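Rundholm räumt um - Packraum, Stand 19. Oktober 2021

Nur schnell, damit alle wissen, wo was ist. Text kommt später ordentlich, Bild ist schon mal drin. Wer sucht: erst hier lesen, dann fragen.

Angefangen haben wir im Juli, da war der Plan noch: ein Wochenende, fertig. Dann kam die Sache mit dem Boden im Nullum (so heißt der hintere Raum, steht halt so an der Tür), der musste raus, und alles aus dem Nullum stand im Flur. Im Flur darf nichts stehen. Also alles wieder rein, diesmal nach vorne, und vorne war dann natürlich voll. Seitdem wird geschoben.

Budget waren 3.000 Euro, abgerechnet sind 3.031. Die 31 zahlt Rundholm aus der Portokasse, ist geklärt, bitte nicht nochmal nachfragen. 2.000 davon gingen allein für den Boden weg, der Rest für Regalböden, Klebeband, Kartons und zwei Fahrten zum Wertstoffhof. Die Belege hängen im Ordner Floson, ganz hinten, Klarsichthülle.

Floson ist übrigens immer noch der Name fürs Ablagesystem, auch wenn jetzt alles anders heißt. Blaues Etikett = bleibt. Weißes Etikett = wandert ins Nullum. Ohne Etikett = hat noch keiner angefasst. Bitte keine dritte Farbe einführen!! Hatten wir, war furchtbar.

Arbeitsplatz und Kartons. Hellgraue Fläche, kleiner Karton zwischen den beiden weißen Armen, der offene weiter oben rechts mit was Dunkelblauem drin. Gelb-roter Not-Aus bei der geriffelten weißen Platte - da bleibt frei, immer.
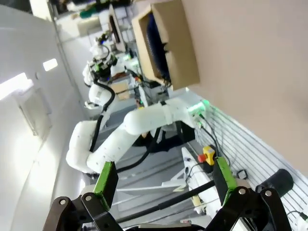

Nantana Petchrat schreibt dazu, sie würde offene Kartons überhaupt nicht mehr auf Arbeitshöhe dulden, bei ihr im Yen gehe seit dem Sommer alles erst zu und dann unter den Tisch. Zweimal am Tag fünf Minuten, mehr brauche es nicht. Und Klebeband gehöre an einen Haken und nicht in die Schublade, in der Schublade finde es kein Mensch.

Haken ist gut, machen wir. Unter den Tisch eher nicht, da saugt sich sonst alles mit Staub voll und der Staubsauger kommt nicht drunter. Haben wir im Nullum lange genug gehabt. Vorschlag: Kartons zu, auf den Rollwagen, Rollwagen abends rüber. Wer den Rollwagen zuletzt hatte, bitte melden, die eine Bremse hängt.

Zu den Kartons noch: wir nehmen jetzt nur noch zwei Größen. Die kleinen für Kleinkram, die großen für Stoff, Decken, Polstermaterial, alles was leicht ist. Bücher und Papier NIE in die großen, das hebt niemand mehr. Letzte Woche ist wieder einer unten durchgebrochen, auf der Treppe, schön war das nicht. Boden immer doppelt kleben, einmal längs, einmal quer. Beschriften auf der Seite, nicht oben, sonst sieht man im Stapel nichts.

Kabel. Auch so ein Thema. Lose Kabel kommen einzeln gewickelt in die Kiste am Fenster, ein Klettband pro Kabel, Klettband liegt auf der Rolle daneben. Kabel, die irgendwo dranhängen, bleiben dran! Nicht mit einpacken, nicht "mal eben" abziehen, auch nicht zum Staubwischen. Hatten wir auch schon.

Bildschirme wandern als letztes. Netzteil mit Malerkrepp hinten drauf, Standfuß dran lassen wenns geht. Die Originalkartons sind weg, bitte nicht mehr danach suchen, die waren beim ersten Wertstoffhof dabei. Dafür gibts die grauen Umzugsdecken, die liegen im Yen. Nach Gebrauch wieder zusammenlegen und zurück, Nantana zählt auf euch.

Putzen: Arbeitsflächen mit dem feuchten Tuch, nicht mit dem Glasreiniger, der macht Schlieren auf hellgrau und man sieht jede einzelne. Die geriffelten Platten mit der weichen Bürste, immer in Richtung der Rillen. Dauert, geht aber. Wandpaneele reicht trocken.

Was noch offen ist:
Regal links im Nullum - Winkel fehlen, sind bestelt.
Schlüssel vom Schrank im Yen nachmachen lassen.
Altpapier, Abholung ist durch, nächste erst in zwei Wochen. Also falten, bündeln, hinten an die Wand.
Etiketten: weiße sind alle, blaue noch genug da.
Lampe über der Tür flackert wieder.

Und wer die große Schere hat - die mit dem roten Griff - bitte zurücklegen. Ohne die wird hier jeder Karton mit dem Schlüssel aufgemacht und so sehen die dann auch aus.

Noch eine Frage kam per Mail, nämlich ob man Sachen ohne Etikett mitnehmen darf. Nein. Erst fragen, Liste hängt innen an der Tür vom Nullum, eintragen, zwei Tage warten, dann ja. Dunkelblaue Stoffreste ausgenommen, die sind im Floson-Ordner unter Material geführt und werden noch gebraucht.

Weitere Bilder vom Nullum folgen wenn der Boden gewischt ist, vorher lohnt es nicht. Wer selber welche hat: in den gemeinsamen Ordner legen, bitte mit Raum im Dateinamen, sonst sortiere ich wieder bis Mitternacht.

Rückmeldungen einfach unten reinschreiben, ich les das abends alles am Stück und trags dann nach.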